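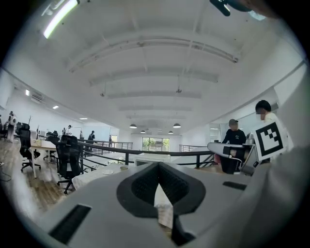 About Fildale

Fildale rents desks in one big open room. We try not to call it a community. You may make friends while you work here or you may not, and the rent is the same.

Nandini Suvarna started the place after ten years of working in other people's shared offices. She had been promised energy, synergy and, once, a nap pod. What she wanted was a desk, some daylight and a ceiling high enough that you didn't hear every phone call twice. We still aren't sure the last part works. An arched ceiling with beams looks good, but we have yet to see proof that it does anything for noise, so please take long calls downstairs.

The light we can vouch for. The far window is wide and looks out on green leaves, and people ask for the desks near it first. The black dome lamps came out of a long argument. The designer said they would "anchor the space." We think they are lamps. The fluorescent tube stayed because it is bright, and three tenants who do close work asked us to leave it alone.

We have air conditioning. Whether it is too cold depends on who you ask, and we have stopped asking. Please don't hang coats or bags on the black railing.

Who works here

Kaltik does bookkeeping for small shops. Reddy draws maps. Putia has told us what it does and we are still a little unclear, but they pay on time and wash their cups.

What we don't claim

We have read the studies saying open offices make people more creative. We have also read the ones saying they don't. We sell neither idea. Come at 10 in the morning, when it is busiest, and sit for an hour before you sign anything. A desk is 500 a month, with no joining fee and no "founding member" rate. Ring the bell at number 61 and ask for Nandini.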